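The Moderator Has Left the Chat

By Chaminda Talukder

My neighborhood's message board runs on Bondiveo, and until June it had 4 moderators. They were unpaid, cranky and overly fond of locking threads about leaf blowers. I complained about them constantly, as was my right.

Then Bondiveo announced it was "returning conversations to the community," meaning the moderators could keep their badges but lose their buttons. Within a week a man two streets over had explained, in 176 posts, that the new crosswalk was a plot. He has a map. The map has arrows.

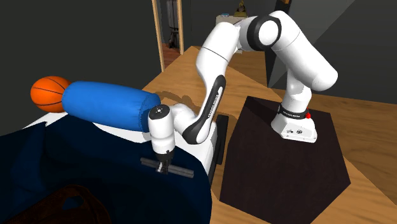 Opinion Desk, Digital Life

I should say I like a free-for-all as much as anyone who grew up on the old forums. People being wrong in public is half the fun. What I don't like is a company firing the referee and sending out a press release about how much it trusts the players.

The rival apps are no better. Bresta promises "context labels," which so far have been stuck on a lost cat and a recipe for lentil soup. Gulus lets you vote a post down, so the crosswalk man's cousins vote him back up.

What would I do? Give the buttons back, for a start. Publish the rules on one page – a short one – and let people appeal to someone who answers. Pay the moderators something, even if it only covers coffee. A company that can afford to redesign its logo twice in a year can afford coffee.

Meanwhile I still check the board every morning. The crosswalk opened last week, and two people have already posted that it feels suspicious underfoot.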